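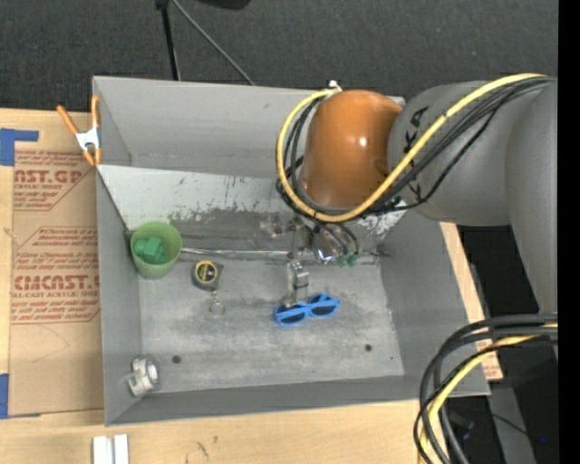 Wotik bin-picking package, four months in

Reviewed by Povilas Raudsepp, 4/22/25

We handle returns and lost property for Tastance, mostly small mixed goods. In December we put the Wotik package on a KUKA arm we already had. The package is the picking software, the gripper and two days of setup from Siltent. These are my notes as shift lead.

Picking: good on anything with a flat side. Tape measures, boxed items and cups are rarely a problem. Sunglasses are slower, and thin rods lying along a wall of the bin are the worst. In our last full check it cleared 911 items and left 70 for a person. I can live with that.

Speed: slower than Lill, who has worked the sorting bench longer than anyone here. It doesn't slow down after lunch, though.

The work: we had four people emptying bins by hand. We still have four. Two moved to inspection, one does repacking, and Lill runs the cell. She got a pay step for it, after asking twice. Her wrists are better. She says the job is lonelier, and I think she's right. The old bench had people on both sides.

Training was thin. Siltent showed us how to start, stop and clear a fault, and left a manual of 100 pages with no index. Budget your own time for this.

Gripes: cable routing is left to the customer, the fault messages are vague, and small loose things like key rings can catch on their neighbors.

I'd buy it again for mixed bins. If your goods are all one shape, get something cheaper. Ask the people on the bench before you sign, which we did late.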